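Room Tidy: The Bedroom Floor

Welcome to the second gallery in our Greltano tidying pages! I do love a floor pick-up — it's quick, it needs no clever products, and the carpet gets to be the star again. Click through for the larger versions.
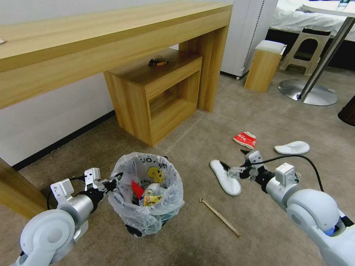 Page last changed: 13 May 2022

White slippers, a crumpled red and white bit of rubbish and a thin wooden stick, all out on the carpet. The bin by the long wooden table has a lovely cheerful liner with a yellow cartoon character on it.

Now for the bin itself, full of rubbish, with a red and white package near the top and a white cup with a blue side. Such a satisfying sight!

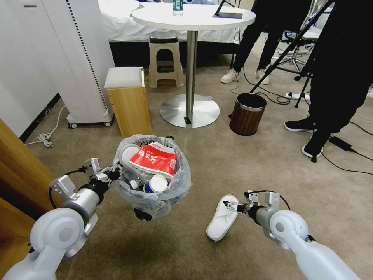
More galleries

Kitchen drawers (19 pictures)
The Lunent hallway, October
Words and captions by Ebere Obi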